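Residents' Help Forum: Storage and Records

Question
Submitted by Fulgencio Valdovinos, Tuesday

Our association holds 1000 paper membership cards in the Nurnen reading room. Should they be sorted by surname or by card number before binding?

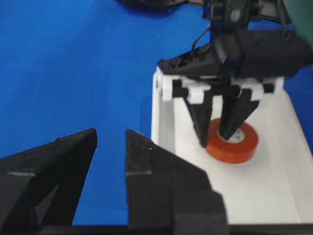 The cards were issued over many years and 46 have no number at all. We sort on a blue table with a white tray on it, and unnumbered cards go in the tray until a decision is made. Guidance is requested before May.

2 answers

Sarahí Cárdenas
Sort by number. Surnames change, and members with two surnames are filed inconsistently. Unnumbered cards should be placed at the end, in order of issue date where one is given.

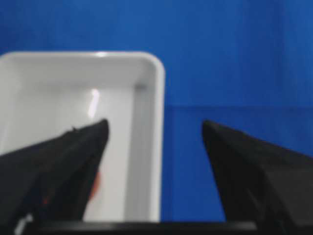
A separate surname index should then be prepared and kept with the bound volume. The Orozco branch follows this practice.

Urkis
Surname is fine. We never bound ours.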